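Frequently Asked Questions for New Demonstrators
Flesovport Shared Arm Project
Last updated May 10, 2023

Welcome, and thank you for signing up to help! We wrote this page for people who have never steered a robot arm before, and that covers most of the folks who join us, so please don't feel shy. If you still have a question when you get to the bottom, write to us through the contact form and we'll do our best to answer it.

What will I be doing?

You'll be steering an arm in our simulator, which is called Pirnau, from your own computer at home. The job is a simple one to explain: go to the yellow piece, take hold of it, and lift it clear of the table. Each try from start to finish is what we call an example, and a learning program called Lusier studies those examples to work out how to do the job by itself. The wide view is the one you'll probably use the most at first, and it's especially handy when you're bringing the arm down low and want to see how much room you have left over the tabletop.

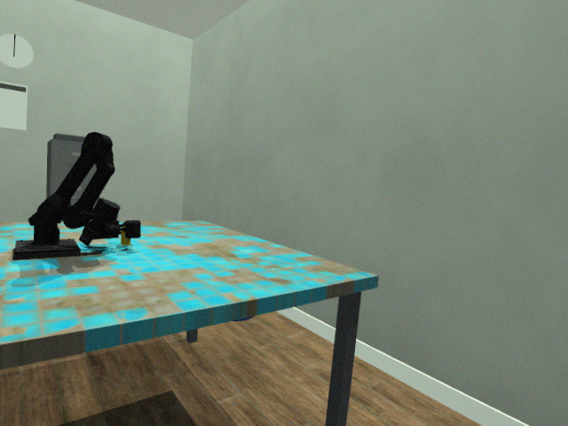
Do I need any experience, or a fancy computer?

No experience at all. If you've played a video game once or twice you'll feel at home in a few minutes, and if you haven't, give it an evening – most people are comfortable after one practice session. An ordinary laptop is fine. A game controller is nicer on the hands than a keyboard, but either one works.

How long is a session?

A session is 40 examples. You can stop partway and come back later, and whatever you've finished is saved. Please do take breaks, because tired hands make jerky examples and Lusier will happily learn your jerks right along with everything else.

How do I know if I have a good grip?

Switch to the close view, which looks down past the fingers. You want one black finger on each side of the yellow piece, and the piece standing up straight between them. If it leans, open up, back off a little, and go in again. Don't worry about the shadows that fall across the blue tiles. They move when the arm moves, and after a while you may even find yourself using them to judge where you are (several of us do, and we didn't plan on it). One more small thing about this view: the piece has darker and brighter patches on it, so try to line up on its outline and let the coloring be.

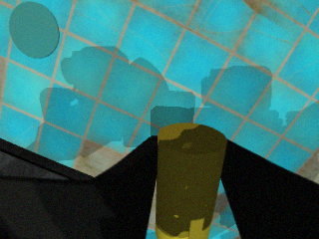
One demonstrator wrote in to ask whether she should throw away every example where she missed on the first try and had to go back for it. She had been deleting them all, she said, and felt bad about the wasted time.

Please keep those! A miss that you fix calmly is one of the most useful things you can send us. Our first batch was 200 very tidy examples, and the program that learned from them had no idea what to do when it came in a bit crooked. It just kept squeezing air. Now we ask for both kinds. The only ones to delete are the ones where you were interrupted, or where the controls froze.

How high should I lift?

High enough that there's plainly open space between the yellow piece and the tabletop. In the wide view, you should be able to see the wall behind it. Once you're up there, hold still for a slow count of two and then press Save. The hold matters more than people expect, as it marks the end of the example for us, and when it's missing somebody here has to go in and trim by hand.

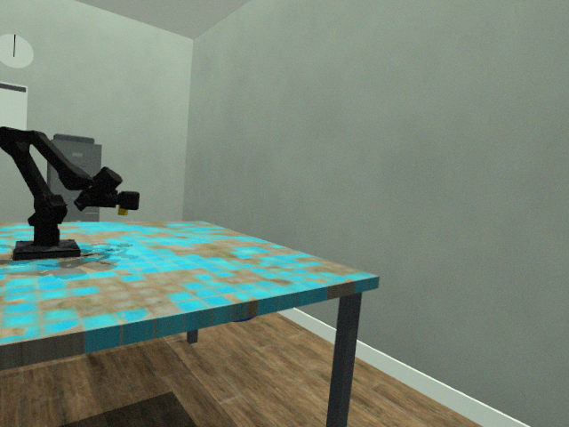
Should I try to do it the same way every time?

Please don't! Come in from a little to the left, a little to the right, faster, slower. Natural variety is what we're after. You don't need to do anything silly, though, and if a path feels comfortable it's fine to use it often.

Who checks my work?

Every example is played back once by a person before it goes to Lusier. If we set one aside, you'll see a short note in your Rolland account saying why. In the December round we had 302 examples sent in and set aside 34 of them, nearly all for a missing hold at the end, so you'd be in good company.

Can I see what the robot learned?

Yes, and we hope you will. After each round we put up playbacks of Lusier trying the job on its own, good tries and bad ones together. You'll find them in Rolland under Results.

How do I get started?

Open your Rolland account, choose Practice, and do as many tries as you like. Practice tries aren't kept. When you're ready, choose Record, and your first session will open in Pirnau.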